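Ok so it's been a while. Sorry. March ate me alive and then it kept eating. The short version is we moved, the new place is smaller, and I have been trying to figure out what to do with my grandfather's tools ever since.
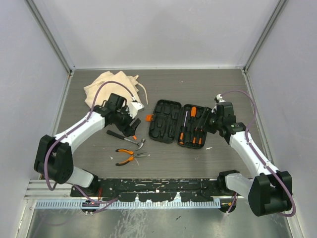
by Ariel Pangilinan
16 June 2019
Filed under: house stuff, family

So. Tools. My grandfather had a garage in Padmont that was basically one long wall of pegboard. Everything outlined in black marker so you knew where it went back. If you borrowed the tin snips and didn't put them on the tin snips outline you heard about it at dinner. He passed, my uncle kept the garage going for a while, then the house got sold and I said sure, I'll take the tools, I have room. I did have room! I had a basement. Now I have a hall closet and one shelf over the washer.

First thing I did was the dumb thing, which was buy containers. Do not buy containers first. I came home with 5 matching plastic tubs and not one of them fit the level. Back they went.

Second thing, I called Shahla Esfahani, who some of you remember from the kitchen posts. She told me to dump it all out on the floor and not put anything back for a week. Only the stuff you reach for gets a home. The rest is, her word, luggage.

Did it. Walked around it for a week. Stubbed a toe on a pipe wrench, bad, still purple. What I reached for: tape measure, one flathead, the small hammer, pliers, the stud finder that only works if you hit it. Not a long list. I hung curtians, put together a bed frame and fixed the drip under the bathroom sink with pretty much just those.

Meanwhile there were 3 hacksaws. Why three. A brace and bit set with a cracked handle. A coffee can of screws that weighed more than my kid did when he was born. A thing my cousin swears is for bees. 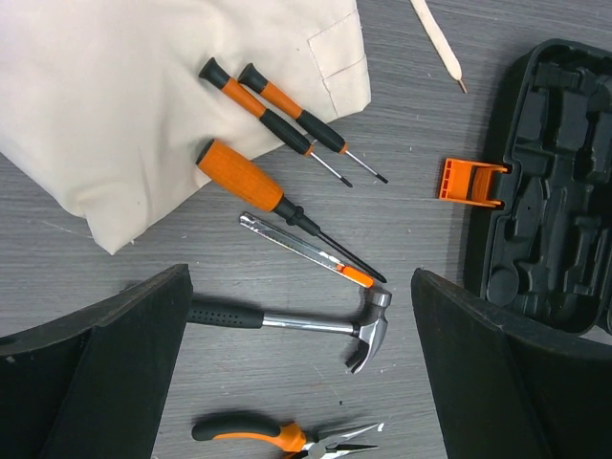
And the trouble is none of it is junk exactly. It all works, or would if someone oiled it. He kept receipts, too. I found one from 2000 for a socket set, folded into the lid, with the price circled and a little note that said TOO MUCH. He bought it anyway. I laughed and then I had to go sit on the stairs for a minute.

I put an ad up. Got roughly 200 messages for the table saw and zero for anything else. One guy wanted to trade a kayak. Wilson Villanueva from my old job took the hacksaws, all of them, no questions, and sent me a picture of them hanging in his shed the same night. That helped a lot more than I thought it would. It's easier when you know where a thing is going.

The coffee can went to the high school shop class. Houshang Kiani runs it now and he was so happy about a can of mixed screws, you'd think I gave him a car. He says the kids strip them faster than he can order them. He also took the brace and bits and thinks the handle can be glued. There you go.

What I kept: one canvas roll, one box, thats it. The socket set stays even though I have never used a socket in my life. The marker stays too, it still writes. I drew outlines on the inside of the closet door the other night, hammer, pliers, flathead, tape. My husband saw it and said are you going to yell at me at dinner. Yes. I am.

Total out the door was $706 from the saw and a few odds and ends my cousin sold for me, and most of that is going to the plumber becuase the drip came back.
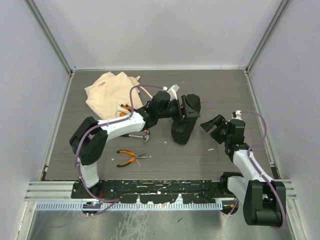

Pliers, hammer, the usual suspects.

Still have the bee thing. If you know what it is, leave a comment. It's metal, kind of a scoop, hinge on one side, and it smells like smoke. My cousin wants it if it's bees. If it's not bees I guess I'm keeping it.

Next post will be the bathroom, if the plumber ever calls me back.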